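Gearing notes from the Plikamau round

2019-11-19

I finally pulled the logger data off the car from the Plikamau weekend, and most of what I believed about fourth gear was wrong. For anyone who skipped the earlier posts: the car is a Delacroix single-seater, club class, 1000 cc, with a sequential box and a choice of two final drives. I had been running the shorter one since March on the theory that Plikamau has only one real straight.

The trace says I was on the limiter for the last part of that straight on every lap of the second race. Top speed was 211 km/h, reached well before the braking marker, and then a flat line. With a tow it was worse, as the tow gets you to the limiter sooner and then does nothing for you. That explains how I could sit behind Kayode Garba for most of the race and never pull alongside him. I had put it down to his engine.

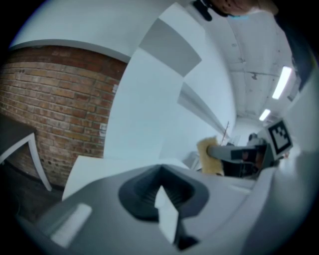 White panel, with the brick wall to its left.

The taller final drive costs something out of the hairpin. First to second is where it hurts, and on paper the loss is small but it happens every lap. I ran both ratios through a spreadsheet using the torque curve from the last dyno session and the tall gear came out ahead at Plikamau, behind at Atonis, and too close to call at Fliseo. I don't trust the Fliseo result. The surface there has been patched at the exit of the last corner and my grip figure is from before that work.

Tyre pressures are a separate matter. I started both races too high and the rear went away from mid-distance. The driver can hide this for a few laps by turning in earlier and being patient with the throttle, but the lap times still drift.
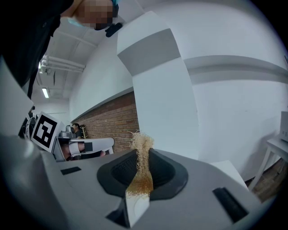
The other thing in the data is braking. I was coming off the pedal too abruptly into turn three, the front unloaded, and I then waited for the car to rotate. Kayode carries a little brake to the apex and his minimum speed is higher for it. He let me overlay his trace on mine, which was generous — he is 17 points ahead of me and has no reason to help.

Plan for the next round is the tall gear, lower starting pressures, and one change at a time in practice. The engine has done 3284 km since the rebuild, so it also gets a leak-down test before it goes back on the trailer. If the numbers are poor I will miss the round and post them anyway.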